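# Review: the Fandton two-arm club kit, after one school year

Our robotics club meets in what used to be a music room, and since October most of our meetings have revolved around the Fandton two-arm kit. I'm one of the two adults who help out. I've read a lot of reviews of this thing written after a weekend of play, so I thought one from the other end might be useful to somebody filling out a grant form right now.

Short version: I love it. The kids love it more. There are things I'd change, and I'll get to them.

## What we bought

Two arms, two parallel grippers, the wrist cameras, a base plate for each arm and the Dusileo software, which is what records the demonstrations and plays a trained policy back. We added the extra finger set for $100 and I'm so glad we did, because the fingers are what students want to fiddle with first (and drop first). The computer isn't part of the kit. Ours came out of a teacher's old gaming setup and it copes fine.

Setup took two meetings. The printed guide is thin, but the online one is clear and has good drawings, and a ninth grader with no background got the first arm moving while I was still hunting for the right hex key.

## What we do with it

Our big project this spring was sorting, for the Watinley student challenge. The team picks a tray of mixed small stuff, and the arms have to pull out the things that don't belong. We went with orange building bricks, the big chunky kind, with batteries mixed in. Sounds easy! Then you dump it all out and find that a battery can sit right in against a brick and the gripper has to come at it from exactly the right side.

The students drive the arms by hand to record examples, then train on those, then watch the results and argue. We had 300 recorded demonstrations by spring break and 622 by the time we froze the set for the challenge. The arguing was the best part. One group wanted every demo to be clean and perfect, the other wanted plenty of fumbles and recoveries, and they trained both versions to settle it. Fumbles won, by a lot.

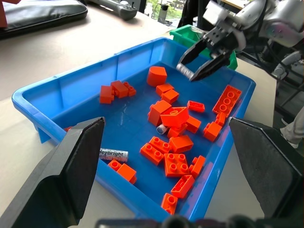

*Wrist camera view over the brick tray, second arm at upper right. The silver battery is down by the left finger.*

The wrist cameras deserve their own paragraph. You get both fingers and the work in one view, close enough to read part of the lettering on a battery, and it changed how our drivers drove. Before they learned to watch the wrist view they'd overshoot all the time from across the table. The one catch is glare. Our plastic tray is glossy on the inside and on bright afternoons we trained a policy that got very interested in reflections. Pulling the blinds halfway helped, and so did recording on cloudy days as well as sunny ones.

## The grippers

Strong enough for bricks, gentle enough for a paper cup if you turn the force down. The standard fingers are fine on flat faces and so-so on anything round, so batteries were our hardest item by far. Students tried rubber bands, then bits of shelf liner, then the padded fingers from the extra set, and the padded ones stayed on. Swapping takes two screws. I do wish the screws were bigger, or came with spares, or both.

## Things I'd change

- Cables. They run down the outside of the arm and they will snag. We use hook-and-loop ties and check them before every session.
- Dusileo saves recordings with names made of numbers only. Let us type a name!
- The power supply fan is loud in a small room.
- Recalibrating after a bump takes longer than it should, and with middle schoolers there are bumps.

## Compared with the Meng

We borrowed a Meng single arm for a month before deciding. It's a nice machine, quieter and a bit smoother, and if your club has five students I'd look at it seriously. With a bigger group, the second arm means a second driver, and that cut down on the standing around more than anything else we tried. The two-arm kit cost us $600 more. Worth it for us.

## Would I buy it again?

Yes, tomorrow. Nothing has broken that we couldn't fix at the table, and support answered both of my emails by the next day. Four and a half stars, with the half held back for those screws.

If you run a club and want our tray setup or the sign-up sheet we use for driver turns, leave a comment and I'll post them.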